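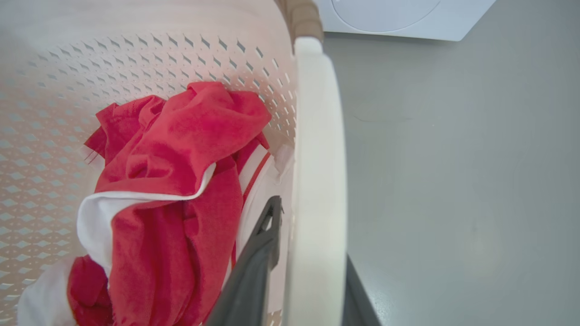 4. Equipment planning and cost

4.1 What has to be bought first. Budgets for laundry manipulation tend to start with the arm and end with whatever is left for everything else. We did it the other way. The task fixes most of the spend before any arm is picked: thin crumpled cloth in a deep basket with a solid rim, and fingers that have to get down past that rim and into the pile (Fig. 1a). A red garment folded over on itself with white tucked under it gives few clean edges to grasp, so finger length and tip shape went to the top of the purchase list, ahead of reach and payload. Satish Solanki priced two finger sets, one from Zumel and one machined in-house at Pevbridge. The Zumel set came to 1160 per pair with mounting hardware. In-house was cheaper on paper, but shop time was not costed in the first draft and had to be added in September.

Wrist cameras are a separate line. Do not fold them into the arm quote - vendors bundle them with a mount that may not clear the basket wall, and then you pay twice. Spare cables also seperate. We budgeted 11 for the year and would order the same again.

4.2 One arm or two. This was the long argument. Emmanuel Kashindye wanted a single arm and a better gripper; Selamawit Wolde wanted a pair from day one. Case for one: half the service contract, one calibration, less floor. Case for two: a basket with a handle at each short end is an object made for two hands, and with a gripper either side of it (Fig. 1b) the same station covers carrying as well as loading. Went with two. The second arm was charged to the shared Tosville line, which made the decision easier than it should of been. Groups without such a line should plan for one arm and a bench wide enough to take another later.

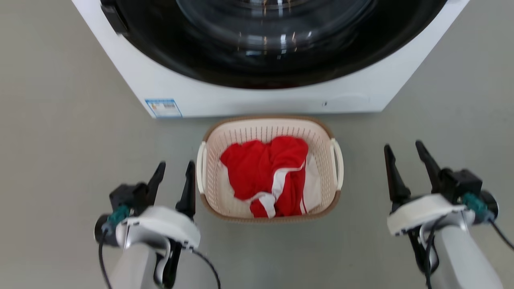 4.3 Appliance and floor

Appliance cost is small and people skip it. Don't. Full-size front loader, domestic, bought new so that the door hinge and seal are in a known state. Our quote through Ambrose was 1813 with delivery and the extended warranty, same currency units as above. A used unit would save maybe half of that but parts are harder to match, and a door swap in the middle of a study ruins comparison across runs.

Things to settle before the purchase order goes out:

Door. Swing side and how far it opens. Check against the arm base position, on paper, before delivery.

Drain filter. Ours is behind a round cover low on the front panel, by the bottom edge (Fig. 1c). Keep clearance for a person to get at it.

Power and cable runs. Along the wall where possible. Cường Đỗ put 100 in the plan for trunking and clips, and it was the first line anyone tried to cut. Keep it.

Basket. Buy several of the same one at once. Perforated sides, light color, contrasting rim. Models get discontinued with no notice and a changed rim height means new approach poses. 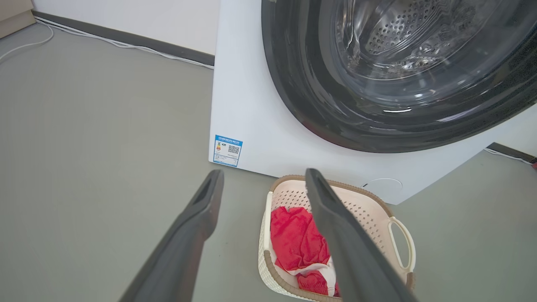 Figure 1. Laundry station. (a) Finger reaching into the basket, wrist view. (b) Basket in front of the washer with both grippers open. (c) Lower front of the washer with basket and open fingers, wrist view.

4.4 Limits of the estimate. No labor in any figure above. Seema Tripathi is keeping the hours log and it will go in a later revision. Detergent, replacement clothing and water hookup come out of general lab funds and are left out as well. Prices are from one round of quotes - regional differences not checked.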